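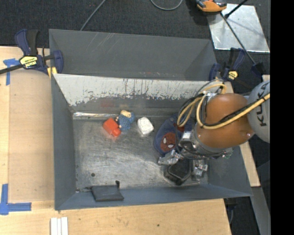

나마노 공방 작업대의 철제 통과 로봇 팔. 파란 손잡이가 달린 것이 이 글의 주인공인 클램프다.

클램프를 위한 변명

공동 공방에 로봇 팔이 있다고 하면 사람들은 대개 인공지능 이야기를 듣고 싶어 한다. 무슨 모델을 쓰느냐, 학습은 어떻게 시키느냐, 언제쯤 설거지를 하느냐. 나는 그럴 때마다 클램프 이야기를 꺼냈다가 대화를 끝내 버리는 재주가 있다. 그래서 여기에라도 써 두기로 했다. 읽다가 창을 닫아도 내 앞에서 하품을 하는 것보다는 서로 편하다.

우리가 나마노 공방 한쪽에서 만드는 것은 통에 담긴 물건을 집어 옆 통으로 옮기는 장치다. 장치의 이름은 울렌이다. 이름을 정하는 데 회의를 두 번 했고, 통을 어디에 놓을지 정하는 데는 회의를 한 번도 하지 않았다. 이 비율이 거꾸로였어야 한다는 것이 내가 하려는 말의 절반쯤 된다.

사진을 본 친척 어른은 애들 장난감을 왜 쇠통에 넣어 두었느냐고 물으셨다. 좋은 질문이다. 빨간 플라스틱 덩어리, 파란 뜨개 옷감 같은 것에 싸인 인형, 스파이더맨 얼굴이 그려진 천. 단단한 것과 물렁한 것, 각진 것과 도무지 어디가 앞인지 알 수 없는 것을 섞어 놓으면 로봇에게는 그럴듯한 시험이 된다. 나에게도 시험이 되기는 한다. 마흔이 넘어 스파이더맨의 미간을 어느 각도로 집을지 고민하는 저녁이 몇 번 지나면 사람이 겸손해진다.

그런데 막상 만들어 보면 물건을 집는 문제보다 통이 제자리에 있느냐 하는 문제가 훨씬 오래 사람을 괴롭힌다. 통이 조금 밀린다. 눈으로는 모른다. 로봇은 어제와 똑같은 곳으로 성실하게 손을 뻗고, 어제와 똑같은 곳에는 이제 통의 벽이 있다. 로봇의 성실함은 이럴 때 참 무섭다. 사람이라면 부딪히기 전에 한 번쯤 의심이라도 할 텐데.

1월 한 달 동안 우리는 인식 프로그램을 고쳤다. 집는 위치가 자꾸 빗나가니 당연히 프로그램 탓이라고 생각했다. 공방에서 코드를 만지는 사람은 어쩐지 중요한 일을 하는 것처럼 보이고, 줄자를 든 사람은 이사를 준비하는 것처럼 보인다. 다들 중요한 일을 하고 싶어 했다. 나도 그랬다. 한밤까지 화면을 들여다보다가 허리를 펴려고 작업대를 짚었는데, 그 손 밑에서 통이 스르르 움직였다. 차이는 8밀리미터. 한 달 치의 고뇌가 그만한 두께였다.

그 뒤로 클램프를 샀다. 솔직히 모양은 없다. 손잡이는 작업복 색이고 노란 딱지에는 글자가 박혀 있는데, 왼쪽 것은 거꾸로 보인다. 반듯하게 다시 물려 놓자는 의견도 있었으나 그랬다가 통이 또 움직이면 누가 책임지느냐는 말에 다들 조용해졌다. 나무판에는 파란 테이프도 붙였다. 하나는 T자 비슷하고 하나는 L자 비슷하다. 공방에 처음 온 사람은 이걸 무슨 공사 표시로 안다. 틀린 말은 아니다. 끝나지 않는 공사도 공사니까.

내 주장은 이렇다. 취미로든 공동으로든 로봇을 만드는 사람들은 임시로 붙여 둔 것들을 너무 부끄러워한다. 어느 모임에 가도 결과물 사진에서는 테이프가 사라져 있다. 전선은 검은 덮개 속으로 들어가고, 작업대는 갓 이사 온 집의 식탁처럼 깨끗하다. 보는 쪽에서는 감탄하고, 집에 돌아가서는 자기 작업대를 보며 한숨을 쉰다. 그러고는 아직 돌아가지도 않는 장치의 전선 덮개부터 주문한다. 내가 그랬기 때문에 안다. 그 덮개는 지금 공구함 밑에서 아무것도 덮지 않고 있다.

우리 쪽 팔은 주황색 몸통 위로 굵은 노란 케이블이 넘어가고, 손목에는 가느다란 검은 선 다발이 걸려 있다. 회색 부분에 적힌 KUKA라는 글자마저 케이블 하나가 가로지른다. 볼 때마다 정리하고 싶다. 다만 선을 몸통에 바짝 묶었다가 손목이 돌아가면서 선이 팽팽해지는 소리를 한 번 들은 뒤로는, 늘어진 선을 보면 오히려 마음이 놓인다. 빨랫줄처럼 보여도 그 늘어진 만큼이 팔이 움직일 수 있는 여유다. 명절에 입는 바지 허리와 같은 원리라고 보면 된다.

반대 의견도 물론 있다. 같은 공방에서 클레타리라는 이름으로 목공 기계를 만드는 팀은 우리 작업대를 지날 때마다 눈을 가늘게 뜬다. 그쪽은 모든 것을 볼트로 조인다. 지그를 깎고, 구멍을 뚫고, 핀을 박는다. 클램프는 접착제가 마를 동안이나 쓰는 물건이며 그걸로 기계를 고정하는 일은 옷핀으로 바지를 입는 것과 같다고 한다. (바지 비유는 공방 전체의 고질병이다.) 듣고 있으면 맞는 말이다. 볼트는 클램프보다 단단하고, 누가 지나가다 팔꿈치로 건드려도 풀리지 않는다.

문제는 볼트가 들어갈 자리를 우리가 아직 모른다는 데 있다. 통을 이쪽에 놓으면 팔이 안쪽 구석에 닿지 않고, 저쪽에 놓으면 닿기는 하는데 손목이 벽에 걸린다. 지금까지 통의 자리를 23번 바꾸었다. 그때마다 구멍을 뚫었다면 작업대는 강판이 되어 무를 갈 수 있었을 것이다. 클레타리 팀은 애초에 설계를 잘하면 될 일이라고 하겠지만, 그 팀의 첫 기계가 문보다 넓어서 공방 밖으로 나가지 못한 일을 나는 기억하고 있다. 그 기계는 아주 단단하게 조립되어 있었다.

내가 보기에 클램프와 볼트의 차이는 강도보다 태도에 가깝다. 볼트를 조이는 사람은 여기가 맞다고 말하는 사람이고, 클램프를 무는 사람은 일단 오늘은 여기로 하자고 말하는 사람이다. 뒤쪽이 우유부단해 보이는 건 어쩔 수 없다. 회사라면 아마 승진을 못 할 것이다. 그러나 제 돈과 제 저녁 시간을 들여 만드는 사람에게는 오늘은 여기로 하자는 말이 퍽 쓸모가 있다. 틀려도 손잡이만 풀면 된다. 볼트로 틀린 사람은 자기가 틀렸다는 사실을 인정하는 데 드는 시간까지 계산에 넣어야 하고, 내 경우 그 시간이 드릴 작업보다 길다.

통의 흠집에 대해서도 한마디 해야겠다. 안쪽 벽은 허옇게 닳은 데다 세로로 긁힌 자국이 죽죽 나 있고, 바닥에는 가늘고 둥근 흠집이 가득하다. 방문객 가운데 한 분이 새 통으로 바꾸면 사진이 잘 나오겠다고 권하셨다. 고마운 말씀이지만 나는 반대한다. 번쩍거리는 새 바닥에서 잘 도는 장치를 만들어 봐야 며칠만 쓰면 헌 바닥이 된다. 게다가 쇠로 된 바닥은 헌것이라도 빛을 이리저리 되쏘아서 화면을 보는 사람의 인내심을 시험한다. 새것이면 더할 것이다. 집 안의 물건은 대부분 긁혀 있고 조명은 늘 제멋대로인데, 공방에서만 깨끗한 척을 해서 무엇을 하겠는가.

돈 이야기를 빼놓으면 정직하지 못하다. 클램프 2개 값은 우리가 이 장치에 들인 것 가운데 가장 작은 지출에 속한다. 가장 아까웠던 지출은 림이라는 정렬 프로그램의 이용료였다. 카메라로 본 통의 위치와 실제 위치가 어긋나면 알아서 맞춰 준다고 해서 결제했다. 그 프로그램은 약속한 일을 했다. 통이 움직일 때마다 부지런히 새 위치를 계산했고, 통은 부지런히 또 움직였다. 움직이는 통을 따라다니는 값을 다달이 내면서 통을 붙잡아 둘 생각은 못 한 것이다. 해지하는 데는 10분이 걸렸고, 그중 대부분은 정말 떠나시겠느냐는 창을 닫는 데 썼다.

기계를 잘 아는 분들이 보면 하나도 새로울 것이 없는 이야기다. 고정부터 하라는 말은 어느 작업장에서나 첫날에 듣는다. 다만 요즘 로봇에 들어오는 사람들은 나처럼 화면 쪽에서 걸어 들어온 경우가 많고, 화면 속에서는 물건이 밀리지 않는다. 좌표를 적어 두면 좌표는 그 자리에 있다. 밤새 누가 청소를 한다고 좌표가 옆으로 가지는 않는다. 그 버릇을 작업대까지 들고 온 사람은 저마다 자기 몫의 1월을 겪게 되어 있고, 말로 해서 건너뛰게 해 줄 수 있는지는 나도 잘 모르겠다.

그래도 권하자면 공방들이 전시회를 할 때 완성품 옆에 작업대를 그대로 내놓았으면 좋겠다. 테이프를 떼지 말고, 카펫 위에 늘어놓은 공구도 치우지 말고. 구경 온 사람이 저건 왜 저렇게 해 놨느냐고 물으면 만든 사람이 조금 창피해하면서 대답하는 자리가 있었으면 한다. 나는 매끈한 시연 영상에서 배운 것이 별로 없다. 남의 작업대 밑을 들여다보다가 배운 것은 꽤 많다. 클램프 자루를 어느 쪽으로 빼야 팔에 걸리지 않는지도 그렇게 훔쳐 왔다.

울렌은 아직 스파이더맨을 잘 집지 못한다. 얼굴 쪽은 그럭저럭 되는데 천이 접히면 손가락 사이로 빠져나간다. 다음 주에는 통을 조금 더 왼쪽으로 옮겨 볼 생각이고, 그러려면 테이프를 또 붙여야 한다. 파란 테이프는 거의 다 떨어졌다. 나마노 비품함에 남은 것은 클레타리 팀 이름이 적힌 한 롤뿐인데, 볼트만 쓴다는 사람들이 테이프를 왜 사 두었는지는 따로 물어볼 참이다.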